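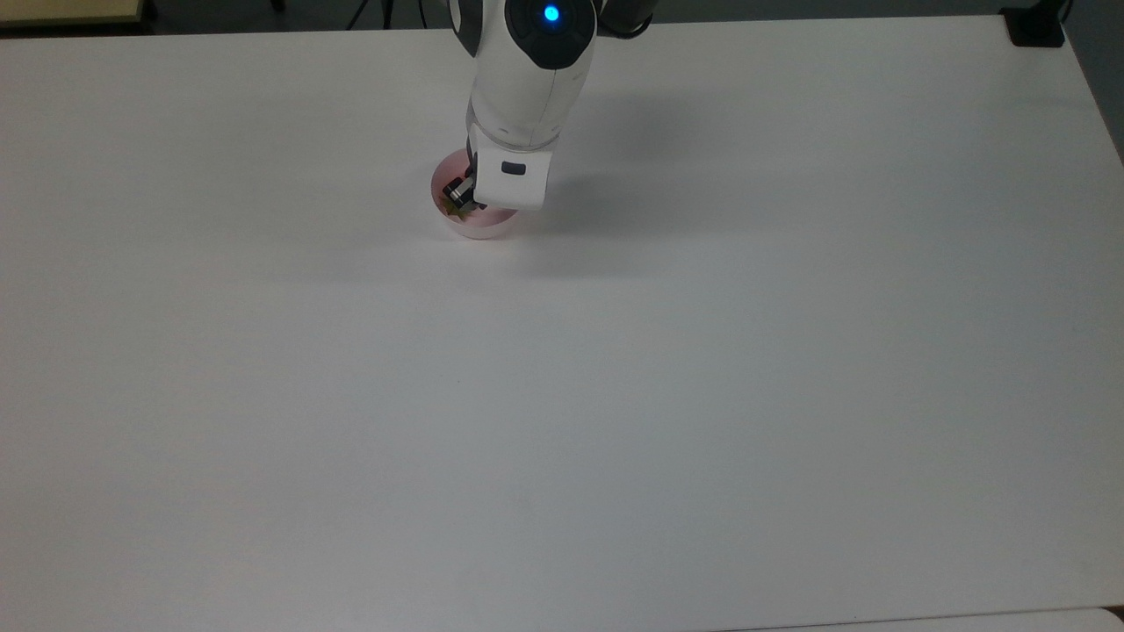
Small pink bowl, white table.

So the Zorau snack bowl is back in stock for October and my feed is full of it again. $70 for a set of 8. For bowls this size. Come on.

"Portion control" is the pitch. You know what else controls portions? Putting fewer crackers in the bowl you already own.

The color is nice, I'll give them that. Pale outside, deeper pink inside. Put it on a white table and it looks great. Put it in my kitchen next to the toaster and we'll see.

Checked the reviews. 629 of them, and the first page is all five stars with the word "obsessed" in it. Sure.

Faisal Durrani says his Hekden ones look the same and cost a lot less. He also told me to buy that Thaler kettle, so I'm not taking his word either.

Still want to know how the rim holds up after a year in the dishwasher. If you've had yours that long, post it.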